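発表メモ 手術支援ロボットのセルまわり 立ち上げ・日常点検・修理
(持ち時間25分、質疑込み。早口にならないこと)

0. 出だし

あいさつ短く。所属と名前だけ。
今日は術式の話はしない。アルゴリズムの話もしない。機械のお守りの話。
うちの縫合練習用セル、通称Brevel。アーム2本、内視鏡1本、台車1台、制御ラック1本。置き場所は実験棟の地下。夏は湿気る。
ドライバ層とログ基盤はTikance。これはあとで出るので名前だけ覚えてもらう。
聞いてる人の半分は現場の臨床工学の人、半分は学生のはず。用語は最初の1回だけ言い換える。

1. セルの組み方

床から話す。台車のキャスター、4か所ともロック。ロックしたつもりで1つ浮いてるのが一番多い。手で押して確認、目で見ただけはダメ。
アームのベースは台車の天板に直付け。ボルトは対角で締める。増し締めは月1、12月だけは暖房が入ったあとにもう1回。
左右のアームの間隔、これを最初に決めて動かさない。動かしたら全部やり直し。ハンドアイも、干渉チェックも、全部。(ここ強調)
内視鏡の保持は別フレーム。台車と共締めにしていた時期があって、アームが止まるたびに画が揺れた。別にしたらおさまった。
ケーブルは天井から吊る。床を這わせない。吊りの余長が短いと手首を回したとき引っぱられる。長すぎるとアームの肘に乗る。ちょうどいい長さは…現物合わせ。すみませんが数字は出せない。
ラックの電源、順番あり。制御→アンプ→映像。逆にするとエンコーダのエラーが出っぱなしになる。貼り紙してある。貼り紙してもやる人はやる。

※水飲む

2. 器具(インストルメント)の話

一番手がかかるのがここ。アーム本体はそんなに壊れない。先端が壊れる。
中はワイヤ駆動。細いワイヤがプーリを通って手首と2枚のジョーを引っぱっている。
伸びる、ほつれる、外れる。この順番でくる。いきなり切れることは少ない。だいたい予兆はある。
予兆は、
・ジョーの閉じが左右で遅れる
・手首を一周させると1か所だけ重い
・原点出しのあと、先端が微妙にお辞儀してる
お辞儀は見逃しやすい。画面の拡大率に慣れるとまっすぐに見えてくる。

使用回数はTikanceの側で数えている。器具を差すたびにカウント。セル全体の通算でいま1,823回。1本あたりの上限はうちのルールで31回。メーカーの言う数字とは別、うちの練習用の内規です、と必ず断ること。質問で絶対つっこまれる。
31回になったら差しても動かない設定。以前は警告だけ出していたが、みんな閉じるボタンを押す。

3. 縫合中に何を見てるか

次のスライド。内視鏡の画。止めて10秒待つ。周りが黒いので会場の照明を少し落としてもらう(係の人に事前に頼む!)

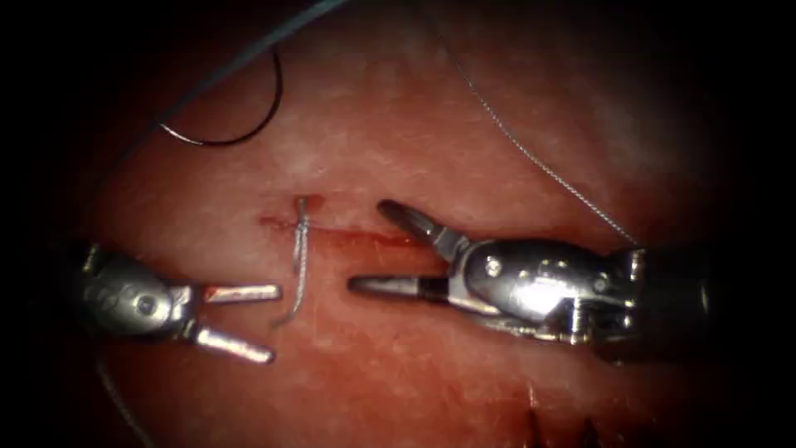 図3 切開線をはさんで向かい合う左右の器具。ジョーはどちらも開、把持なし。中央寄りの左に1針。

縫い目の良し悪しは聞かれても答えない。見てほしいのは金物のほう。
まず右の手首。光ってるところ。小さいネジとピン、ワイヤの溝が見える。保守の人間が見るのはここ。溝にワイヤが乗っているか、ピンの頭が浮いていないか。静止画だけで合否は出せない、動かしながら見る。
光りすぎの問題。磨いた金属にライトが正面から当たると、一番見たい溝のところが白くとぶ。点検のときは光量を下げる。縫合用の設定のまま点検しない。プリセットを2つ作って切り替えてる。
次、ジョー。左右とも開いて何もつかんでいない。こういう開いた姿勢は閉じの遅れを見る前にちょうどいい。ここから左右同時に閉じ指令を出して、ログの時刻差をとる。ただし組織の上ではやらない。退避してから。(口で2回言う)
それから糸。縫い目の1本だけじゃなくて、上にも黒いの、青っぽい灰色の、銀色のより糸みたいなのがある。糸の多い視野だと画像側の追跡が迷う。うちの追跡は色と太さで分けてるが、影に入ると弱い。周辺が暗いのでそこで見失う。見失ったらアームは止める、続けさせない。
糸くずが手首に巻くのも故障原因。銀色の糸、右の手首の上のあたりで終わって見えるでしょう、と指す。近くに糸があるときは手首の大回転を禁止にする。ソフトで角度制限、170度まで。これを入れてから巻き込みの修理が減った。

(時間を見る。ここで12分過ぎてたら4の後半とばす)

4. 日常点検の手順

朝一でやる。慣れれば人ひとりで終わる。
・台車ロック、手で押す
・非常停止、左右それぞれ押して解除。片側だけ押して両方止まるかも見る
・内視鏡レンズ拭き。拭いてから白点合わせ。逆だと意味なし
・器具なしで原点出し
・器具を差して原点出し、お辞儀チェック
・開閉、手首一周、音を聞く
・ログに名前を書く。イニシャルだけは不可、あとで誰か分からなくなる

音の話、ちょっとだけ。乾いたカリカリは溝からの外れかけ。こもった音はギア側。文字では伝わらないので録音を流す。スピーカーの音量、先に確認しておくこと。

使用後の洗浄。すぐやる。乾くと手首のすき間で固まる。固まったのを力で動かすとワイヤをやられる。
洗浄ポートから通水、ジョーを動かしながら。動かさないで流すと奥に残る。
乾燥は吊るして、先端を下。寝かせておくと根元側に水が戻る。
潤滑は指定のものだけ。つけすぎると糸がすべってつかめない、と縫う側から苦情がくる。

5. 修理の実例

事例はひとつに絞る。右アームの器具がときどき開かなくなった件。
最初に疑ったのは器具。替えた。直らない。もう1本替えた。直らない。
次にモーター。電流は正常。
3日目、Antigoni Michailidisさんがアダプタの円板をはずして裏を見た。かみ合いの突起が1つ欠けていた。欠けてるので、差したときの角度によってかみ合ったりかみ合わなかったりする。だから「ときどき」。
反省点。替えやすいものから替えた。見れば30秒で分かる場所を最後にした。いまはアダプタの裏を見るのが朝の点検に入っている(上のリストに書き忘れてる、スライド直すこと)
欠けた破片は? と必ず聞かれる。アダプタの底にあった。全部回収、照合ずみ。視野の側には落ちない構造だが、見つかるまでセルは止めた。

部品はMasar経由で取る。納期が読めないので円板とワイヤは棚に予備。予備の予備は置かない、置くと期限切れになる。
治具はAmegashieで削ってもらった。手首を固定して張力を測るやつ。図面は希望者に渡せる。

6. 校正のやり直しどき

よく聞かれるので先に言う。
器具を替えただけ→先端オフセットだけ確認
内視鏡をはずした→ハンドアイからやり直し
台車を動かした→全部
ぶつけた→全部。「軽く当たっただけ」も全部
再校正のあとは必ずシートの上で2点タッチ。いきなり縫わせない。左右で同じ点を触って、ずれていたら間隔を疑う。ソフトの補正でごまかすと次の人が泣く。

7. しめ

時間余ってたら録音もう1回流す。余ってなければそのまま質疑。
聞かれそうなこと
・上限の根拠は? →うちの破損記録。他施設にそのまま当てはめないで、と言う
・点検の自動化は? →開閉の時刻差は自動。お辞儀は半自動。音はまだ人の耳
・左右で傷み方は違う? →右が先にくる。うちは針を持つのが右なので、たぶんそのせい。データはまとめ中
・糸の追跡のコードは公開するか →ログ形式だけ先に出す。追跡は整理がおわってから

連絡先のスライドで止めておく。アダプタの現物はポケットに入ってるので、休けい時間に見たい人に回す。返してもらうこと。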